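Home | Reviews | Grippers | Arms | Cameras | Contact

Filed under: Bench Reviews / End Effectors

December – by the Urnside workshop desk

Kandell two-finger gripper, reviewed on a two-arm bench

We bought a pair of Kandell parallel grippers to replace the Prurnero units we had been running on both arms. They have been on the bench for 27 days, mostly sorting small electrical parts into a drawer cabinet.

Mounting took longer than it should have. The adapter plate comes with 6 screws and we needed longer ones on the left arm. The manual is thin and the wiring diagram is printed in grey on grey. Once that was sorted, both grippers calibrated on the first try.

Grip on square-sided parts is very good. Terminal blocks and switches came up clean, and we had only 3 drops in the first week. The Prurnero was about as reliable on those, but its fingers are thicker and it would knock the neighbouring part when things were bunched together.

Round parts are the weak spot. A push button lying on its side tends to roll as the fingers close, and curved plastic brackets twist unless you take them near the middle. The Chareonsuk soft fingertips helped with both – they cost extra and wear quickly, so budget for spares.

Cable routing could be better. The lead leaves the housing at an awkward angle and needs plenty of slack at the wrist. We retied ours twice.

I'd give it four out of 5. For flat or boxy parts it is worth the money. If most of your work is cylindrical, try to borrow one before you order. We are keeping both on, and the Prurnero pair has gone to the spares shelf.

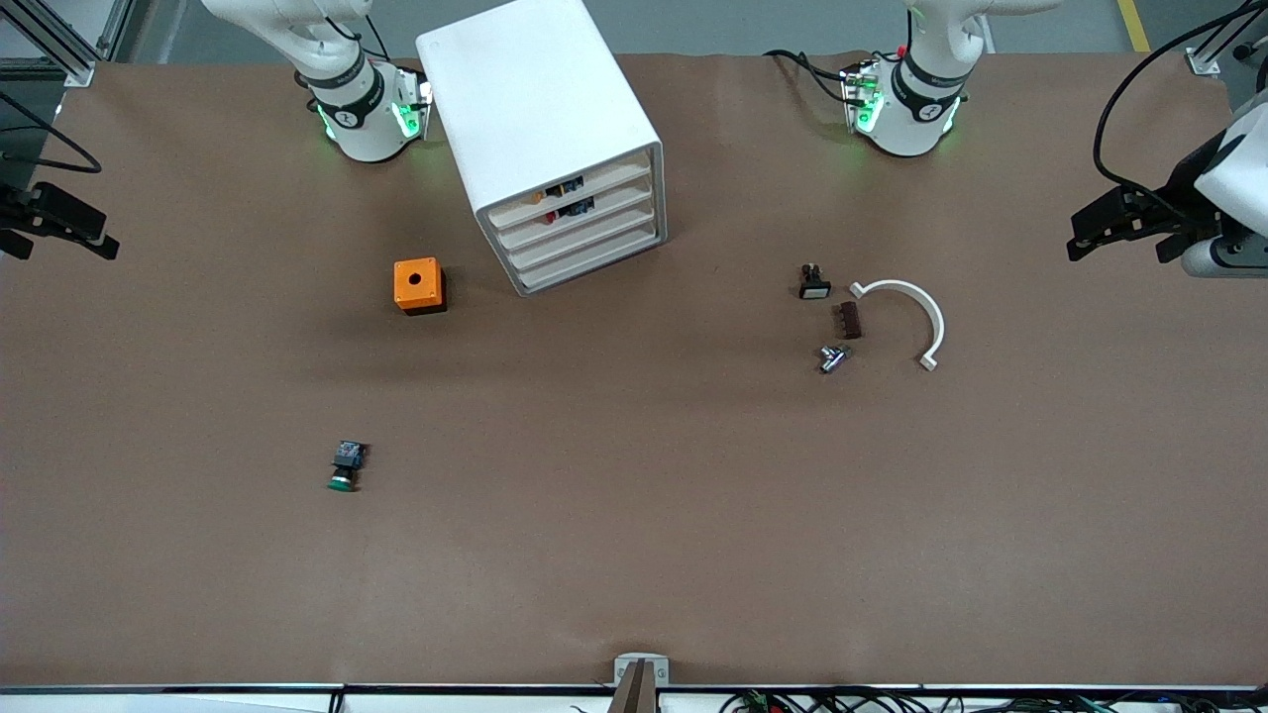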